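Unit 9: Chores as a test of manipulation
Handout for Service Robotics, second half. Read before the lab.
Prepared by Iddrisu Dogbe

9.1 The question

Floors have been vacuumed by machines for years. Picking things up off the floor first is still done by people. This unit asks why the second job lags so far behind the first, and what a fair measurement of progress would look like. The same question comes up on shop floors, where a fixed arm can repeat one motion all shift but sorting a mixed bin at the end of the day usually falls to a person.

9.2 Tidying as a task

Break "tidy up" into steps: find the object, decide that it belongs somewhere else, reach it, grasp it, carry it, release it in the right place. Errors multiply. If each of six steps succeeds 95 percent of the time, the whole sequence succeeds 74 percent of the time. Work this out yourself before the lab.

Finding is harder than students expect when the view comes from the wrist. Near the floor, a toy brick lies against printed petals and leaves, small specks look like parts, and the fingers take up much of the view. A case in the same view raises a separate problem: storage has to be opened before anything can go into it, and opening is a different skill from picking.
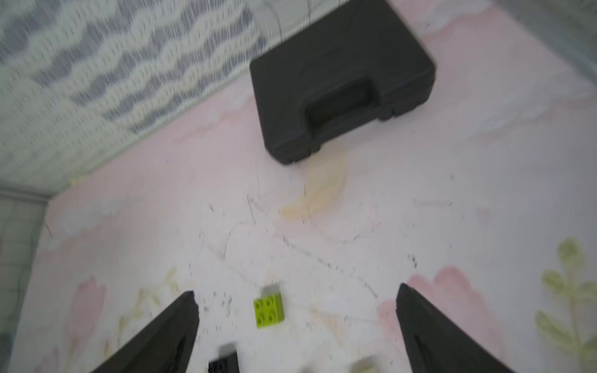

Etornam Agbenyega objects that step counts flatter the machine. A person tidying a room fails at single steps all the time and simply tries again, so the figure worth reporting is how often the robot notices its own miss. Her second point is about time: a chore finished in an hour is, for most households, a chore left undone.

Both points are fair. For this unit, report recovery separately from first-attempt success, and always give elapsed time.

9.3 One arm or two

A single arm handles pick-and-place on a clear surface. Latches, lids, bags and cloth generally need one hand to hold and another to act. Two arms bring a planning cost – each is a moving obstacle for the other – and the cost is highest where their reach overlaps, which tends to be where the object is.

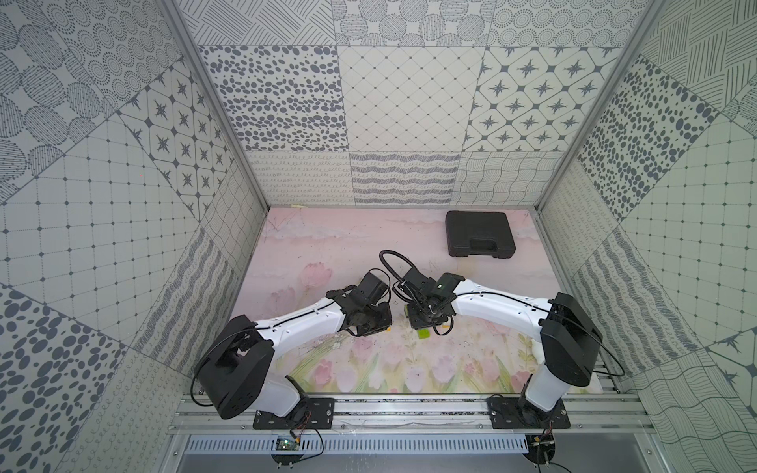 Figure 2. Two arms over a shared workspace, grippers close together above a green block; closed case toward the back right.

9.4 Reading a results table

The Hindberg exercise set gives 143 successes in 200 attempts at placing a block in an open tray, or 71.5 percent. Before quoting a number like this, check:
Were start positions varied, or reset to the same spot?
Did a person step in, and was that attempt still counted?
Was the container already open?
Were any test objects absent from training?

The Wosora set uses the same tray but stops each attempt after 20 seconds. The two success rates should not be compared directly.

9.5 Working position for this course

Single pick-and-place in a known area: close to usable. Tidying a whole room unattended: no. Shop-floor sorting falls between – the area is controlled, but the parts change.

For the lab, write out the step list for one chore of your choice and mark the step you expect to fail most often.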